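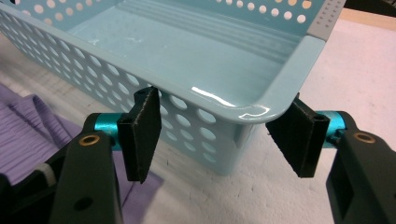
Figure 1. Corner of the light blue basket on the white tabletop.

Online Qualifiers for a Student Esports Cup: Format, Server Setup and Results
Project report, spring term

1. Background
The Laxdal Cup is a student tournament for five-on-five shooter teams. In past years every team was invited by hand, and the same schools kept showing up in the bracket. Our project was to plan and run an open online qualifier so that any student team could earn a place.

2. Format
We compared single elimination, double elimination and a Swiss system. Single elimination is the shortest, but one bad map sends a team home. Double elimination fixes that and runs long in the lower bracket, where some teams would have had to play past midnight.

We chose Swiss with 5 rounds. Teams with the same record meet each other, and every team gets to play at least three matches. All matches were a single map, picked by alternating bans. The top two teams went on to the Cup. Ties were broken by the combined record of a team's opponents, then by round difference. 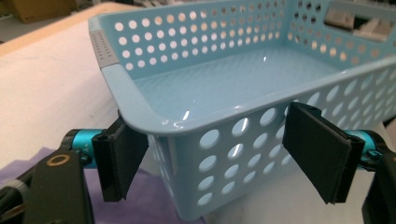

The tie-break rule had to be rewritten once. Our first draft used round difference alone, and testers from the Clerkeck team pointed out that this rewards running up the score against weak opponents.

3. Servers and broadcast
Match servers were rented from Claltell for the length of the qualifier. We wrote a short script that read the pairings from our sign-up site, started a server for each match and sent the address to both captains. Spectators watched through a relay with a delay of 300 seconds - long enough that live callouts from the stream were of no use to a player.

The script failed in round 2. Two matches were given the same port and the second server did not start. We assigned that one manually and added a check before the next round.

4. Results
Dresgate finished first without losing a map. Clerkeck took the second place on tie-break. The stream peaked at 666 viewers, in the last round.

Most complaints were about waiting between rounds. A Swiss round cannot be paired until the last match is over, and overtime on one server held up all the other teams.

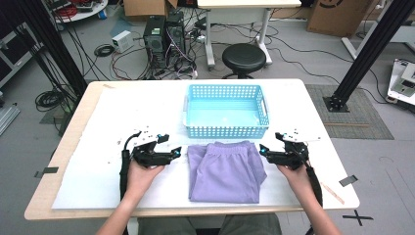
Figure 3. Folded lavender pants in front of the basket, with a black gripper in each hand.

5. Changes for next time
Fix the start time of each round in advance and publish it with the rules. Keep a spare server running. Ask captains to check in before pairing - two teams dropped out without notice and their opponents got a free win, which also weakened the tie-break numbers. The script and rules are in the project folder for the group that takes over in November.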